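Descaling, hardness and the kettle problem

Tuesday, August 18, 2026

I moved to Steddale in December and had a white crust on the kettle element inside of two weeks. My old place had soft water and I had never descaled anything in my life. What follows is what I have learned since then, mostly by measuring, and a few notes on what I would do differently.

Hardness is dissolved calcium and magnesium, reported as if it were all calcium carbonate. The part that matters for a kettle is the fraction paired with bicarbonate, which is called temporary hardness. Heat drives off carbon dioxide, the balance shifts, and calcium carbonate comes out of solution onto whatever surface is hottest. The rest, permanent hardness, mostly stays dissolved at boiling. Two towns can report the same total hardness and ruin kettles at very different speeds.

The utility report gives one total for the whole zone. It does not split the two, so I bought a drop test kit for each. Total hardness uses a dye that goes from red to blue. Alkalinity uses a different indicator and a dilute acid. You count drops until the color changes and multiply. At my kitchen tap the alkalinity figure comes out only a little under the hardness figure, so nearly everything in the water is available to become scale. Test strips gave me a range so wide that I stopped using them.

To get a rate, I weighed the kettle. It is a plain stainless Vorkex with a concealed element and a lift-off lid. The dry weight with visible scale was 1470 grams. After a full descale and overnight drying it was 1364 grams. I did not believe the difference, so I dried it a second night and weighed it again. Same number. The scale reads to the gram and I checked it against a calibration weight.

Some of that was certainly water trapped in the crust, since scale is porous and I had only air-dried it the first time. I would not treat the whole difference as carbonate. Next time I will leave it in a low oven with the base removed — the body only, no plastic — and weigh it before and after.

Acid choice. Vinegar works but it is weak and the smell hangs around. Citric acid is cheap, has no odor, and comes as a powder, so the concentration is whatever you want it to be. The one real trap is temperature. Hot, strong citric acid can form calcium citrate, which is less soluble than you would like and settles as a fine white grit that looks exactly like the thing you were removing. I warm the water, switch off, then add the powder and leave it alone. If the fizzing stops and there is still scale on the wall, the acid is spent. Pour it out and mix a fresh batch. Heating the old one does nothing useful.

Sulfamic acid is faster and its calcium salt is very soluble. Skosstead sells it in a tub with a scoop. I use it on the shower head and keep it away from the kettle, mainly out of habit.

I also tried a jug filter from Haslam. The resin swaps calcium for hydrogen ions, which turns the bicarbonate into carbon dioxide and lowers the alkalinity. Fresh out of the box it cut my alkalinity reading by more than half. The reading then crept up steadily with use, and the indicator on the lid, which is a timer and knows nothing about the water, still showed plenty of life when the cartridge was close to finished. If you filter, test the output now and then and ignore the lid.

A whole-house softener is the other route. It exchanges calcium for sodium and leaves the bicarbonate where it was, so scale stops but the alkalinity does not change. Tea made with it tastes flat to me. I rent, so the question is academic.

Counters are the part I got wrong. Drips of citric solution on a cement-based terrazzo, or on one with marble chips, will etch it, and the dull spot is permanent short of repolishing. Quartz and resin-bound surfaces are generally more tolerant, though marble chips in resin will still react. Find out what yours is before you set an acid-filled kettle on it. I now do the whole job in the sink.
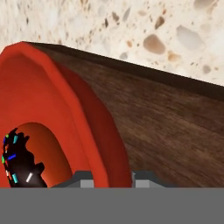 Speckled terrazzo-style countertop, close up (computer render).

Current routine: descale every 3 weeks, empty the kettle at night, lid off. Emptying matters more than I expected. Water left standing on a warm base evaporates and leaves everything behind, permanent hardness included, and that residue is slower to dissolve than the plain carbonate.

Still to do is a proper rate measurement, with the oven drying and a log of liters boiled. I have set the target at 2000 liters, which at my tea consumption will take a while.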